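I bought the Gokari shoe rack in March, after Mattes Hinrichs tripped over my slides for what he swears was the last time. It cost me 60 bucks with shipping, and I've been meaning to write this up ever since!

Putting it together was easy (two black metal ends, one light wood shelf, a bag of screws and an Allen key that I've already lost). I did it in one sitting with a bagel in my other hand. The holes lined up, which is more than I can say for the Heitmann bench I sent back.

What I like most is how low it is — you just kick your slides off and nudge them up onto the board. The thick puffy kind fit fine, and they take up a lot of room, so measure first if your family lives in them like mine does. The open space underneath is great for sweeping. 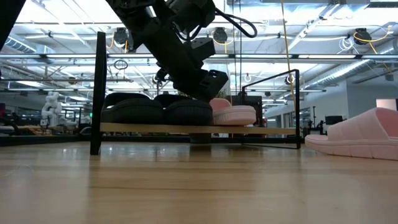
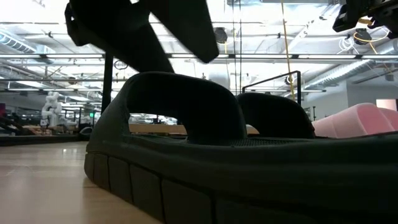 My one real gripe is the shelf finish. It picks up scuffs from dark soles, and the little care card is no help at all. Lanying Bai has the Skikdale version and says hers wipes clean with dish soap, so I'm trying that next. I'd also love a second shelf, but Gokari doesn't sell one separately — I wrote and asked, and got a very nice no in 7 days.

Four stars from me.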